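The Night Line

The minimum night flow for a district is taken between two and four in the morning, when the fewest people are drawing water. What remains in the pipe at that hour is made up of legitimate night use, which can be estimated, and leakage, which is whatever is left over. In the offices of the Annamalai Water Company the result was drawn as a graph and called the night line.

The night line for the village of Ninby had been flat for eleven years. In the spring it rose by a small amount and stayed there.

Nandi Mtshali was given the file in July. She had been a leakage inspector for most of her working life and was used to receiving files after two other people had finished with them. The first inspector had walked the village main with a listening stick and found a weeping stop tap outside the chapel. It was repaired and the line did not move. The second had changed the district meter, an 80 mm Bitel, on the theory that it was reading high. The new meter agreed with the old one to within the tolerance of either. He wrote "meter proved" in the remarks column and was transferred to the coast at his own request.

She read the file twice and then looked up the number of connections. Ninby had 1,123 people and one metered farm. The allowance for night use had been worked out properly. The excess came to slightly under a tenth of a litre per second, a flow that would fill a domestic bath in the time it takes to eat a meal. It was below the figure at which the company was obliged to act, and her manager pointed this out.

"It's steady," she said.

"They often are."

"A leak grows. This has been the same since April."

He said that she could have two nights, and that she should not claim mileage for the second if the first one settled it.

Step testing is done by closing valves. The district is divided into lengths, and each length is shut in turn, starting from the far end, while a second person stands at the meter and calls out the reading. When a valve is closed and the reading drops by the missing amount, the fault lies in the length just isolated. The work needs a key, a torch, a drawing that shows where the valves are, and a dry night if one can be had, as rain on the surface boxes makes it hard to hear anything.

The second person was an apprentice called Pryce, who had been told to bring a chair and had not. He stood at the meter chamber by the bus shelter and read the figures over the radio in a flat voice. She worked inwards from Chapel Lane. The valves were stiff but they turned. By ten past three she had closed everything on the drawing except the short length of four-inch iron that ran along Wumard Road to the last house, and the reading had fallen at each step by about what one would expect and no more.

She closed the last valve.

"Zero," said Pryce. Then, after a moment, "No. It's come back up a bit."

"How much?"

He told her. It was the missing amount.

She asked him to read it again and he did. Every valve in Ninby was shut. No house in the village could have filled a kettle, and water was passing through the meter at slightly under a tenth of a litre per second, towards nothing on the drawing.

They opened the valves again in the reverse order, slowly, to avoid stirring up the iron. She wrote the times down. On the way back Pryce asked whether it could be the meter after all, and she said that it had been proved.

The company's drawings had been digitised from linen sheets, and the linen sheets had been traced from older ones. At each stage a certain amount had been left off. Abandoned mains were left off first, because they cluttered the drawing, then private supplies, then anything with a query beside it. The linen sheets themselves were in the basement of the treatment works, in a plan chest whose lower drawers had swollen. She was allowed in on a Saturday.

The sheet for Ninby was dated before the bus shelter, before the council houses and before the road had its present line. It showed the trunk main coming down from the hill in a double stroke. At the place where the meter chamber now stood, a few yards on the village side, a single thin line left the main at right angles and went north across open ground. It was measured in feet. She converted it to 119 metres. At the end of it the draughtsman had drawn a small square and had written, in a sloping hand, "Trough, by agreement". There was no valve.

She looked for the agreement. The deeds register had an entry for it, which gave a folio number, and the folio was not there. A slip in its place said that it had been removed for copying. The slip was not signed.

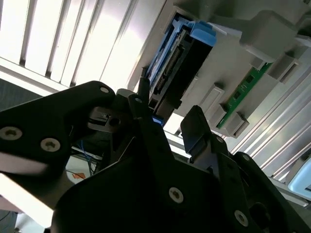 NINBY, December

The field north of the bus shelter had been let for sheep until the tenant gave up, and after that it had not been let. It sloped away from the road towards a line of thorns. The ground was hard on the surface and soft beneath. She had brought a wheel, a listening stick and a printed copy of the linen sheet with the scale bar marked in metres, and she had written ahead for permission to the owner, who lived abroad and had replied through a solicitor that she could enter at her own risk.

Measuring from a wall that is on the drawing to a thing that is not on the ground gives two errors, one from the drawing and one from the wall. She allowed three metres either way. At the first position she put the stick to the turf and heard nothing. At the second she heard traffic. At the fourth there was a faint, even sound with no beat in it, of the kind that water makes when it passes through a small opening that has been made on purpose. A leak has a rougher note. She moved the stick along and the sound became plainer towards the thorns.

The trough was on the far side of them. It was cut from one piece of stone and stood on two others. Water came up at one end through a lead pipe with a brass ball valve, and the ball valve was new. She knelt and looked at it for a while. The maker's name was still sharp, and there was thread tape, clean and white, on the joint. The float was set so that the valve never quite closed, and the overflow ran down a slot in the stone and away into a ditch, where there was cress.

She timed the overflow with a measuring jug and a watch, three times. The results were close together. She took the mean and it was the missing amount.

There was no stock in the field. The grass around the trough was not poached, and there were no droppings. On the side away from the road the ground had been worn bare in one place, about the width of a person standing.

She sat on the wall and filled in the form. The form had a box for the type of fault, with six options, none of which was a trough. She ticked "other". There was a box for the responsible party, and she left it empty. There was a box for the recommended action. The usual entry was to cut and cap at the main, which would take two men a morning and would need the road closed on one side.

While she was writing, a woman came along the hedge with a walking stick and an empty milk container. She was past eighty, and dressed for worse weather than there was. She did not seem surprised to find anyone there. She held the container under the lead pipe, above the surface of the water, until it was full, and screwed the cap on.

"Are you from the board?" she said. There had not been a board since the company was formed.

"From the company."

"It stopped in the winter. The old one seized shut. My nephew put that on at Easter."

"Did he turn it off anywhere, to fit it?"

"He got wet," the woman said.

Nandi asked her whether she had a supply at the house. She said that she did, and that it was perfectly good, and that she washed in it. She had been sent down for this as a child, when it was the only water on that side of the road. Her mother had always said that you were not to let it stand, and after her mother there had been nobody to tell her differently. She asked if there was something to pay.

"Not on this form," said Nandi.

The woman nodded and went back along the hedge. She stopped at the gap to change hands.

The difficulty was one of classification. If the supply was illegal, it should be cut. If it was by agreement, then the agreement governed, and the agreement was a slip of paper saying that it was somewhere else. An unmetered flow that was known and permitted was not leakage. It was entered in the night allowance under operational use, together with the flushing of mains and the fountain in front of the head office, which was rated at some 900 litres an hour and had never been the subject of a file. To enter it there required a reference. She gave the folio number.

She adjusted the float by a quarter of a turn, which was within her discretion, and timed the overflow again. It had fallen by half. The cress would manage on that. She wrote both values down with the times beside them and added a note that the drawing should be corrected to show the branch, in a thin line, with a valve to be fitted when the road was next open.

The manager signed it in the new year. He asked only what the trough was for.

"Drinking," she said.

The night line was redrawn from the following week. The allowance for Ninby went up, the leakage went down by the same amount, and the total was lower than before by the quarter turn. Pryce, who was by then doing the graphs, asked if he should put a label on the step. She told him to put the date and the folio number, and he did, and it fitted in the margin.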